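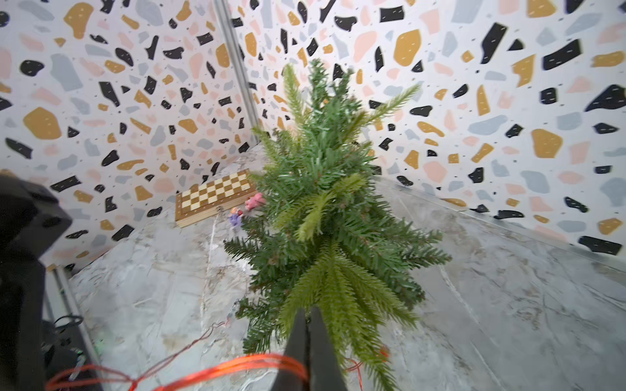
1. Bimanual demonstrations, garland task

Present: Sunee Wongsuwan (chair), Waldemar Czerwiński, Sieglinde Lenz, Yaneth Ayala (minutes). Apologies: Pascal Steinbach.

Minutes of the July meeting accepted with one spelling correction.

Waldemar reported on the remote-control work at Mallstead. The task is to put the red star garland on the small artificial tree using both arms. The operator drives the two arms together and the wrist cameras record along with the fixed view. The target is 300 accepted demonstrations. Operators are finding the garland harder than the tree. It catches on the branches, and an operator who pulls to free it tends to drag the tree as well.

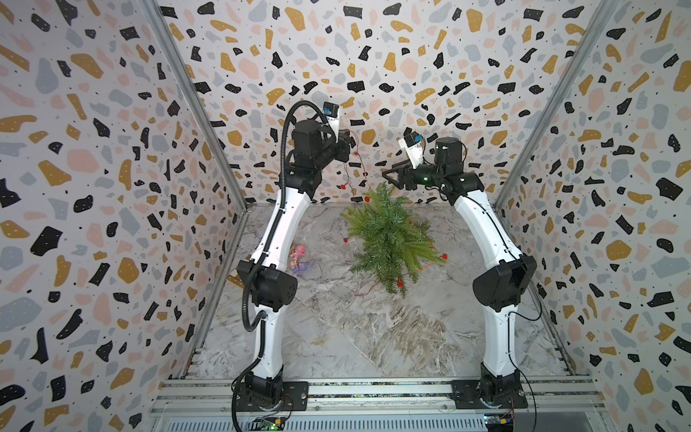 Sieglinde asked whether one arm should always hold the tree. Waldemar would prefer to leave the choice to the operator for the first 30 and then look at which habit gives cleaner episodes. Yaneth thought mixed habits would make the set harder to learn from and asked that each episode be tagged with the arm that takes the garland first. Agreed.

Episodes where the garland is dropped and picked up again will be kept, provided the operator recovers without a hand reaching in.

Sunee raised the battery box on the end of the garland wire. It is heavier than the rest of the string and operators have been leaving it until last.
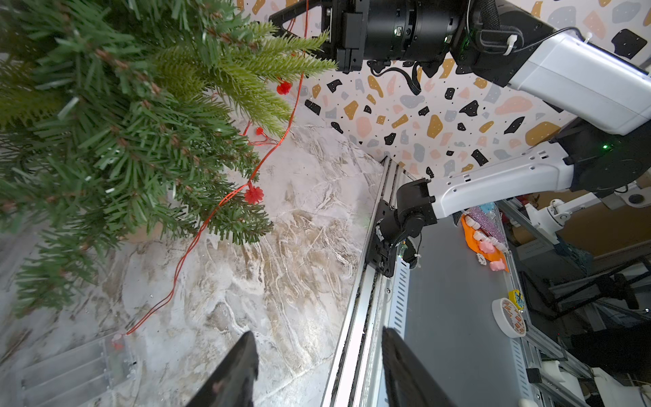 There was discussion of whether to tape it to the floor. Sieglinde was against this as it changes the task. Left as is, and the written instructions will say that the box may stay on the floor at the end of an episode.

Action: Yaneth to revise the instruction sheet and add the tag.
Action: Waldemar to report on the first 30.

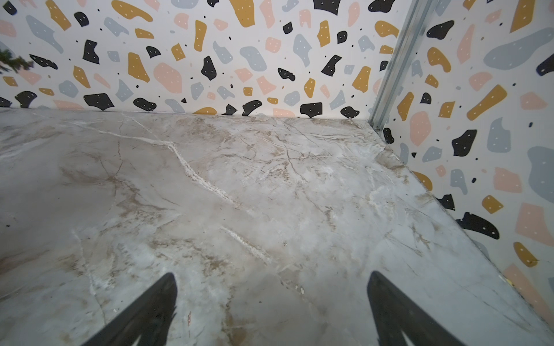 2. Operator training and resets

New operators will do 8 practice runs before anything is recorded. Sunee asked that they practise opening and closing the grippers with nothing in them first. Position of the tree to be varied between episodes, including near the side walls.

3. Other business

Storage quote from Hestidar held over until Pascal is back. Meeting closed at 2:30 pm.

Filed under: Minutes > Manipulation group

Recent items
Minutes, July
Operator booking sheet, Mallstead
Flestine episode viewer: known faults
Notes on resetting between episodes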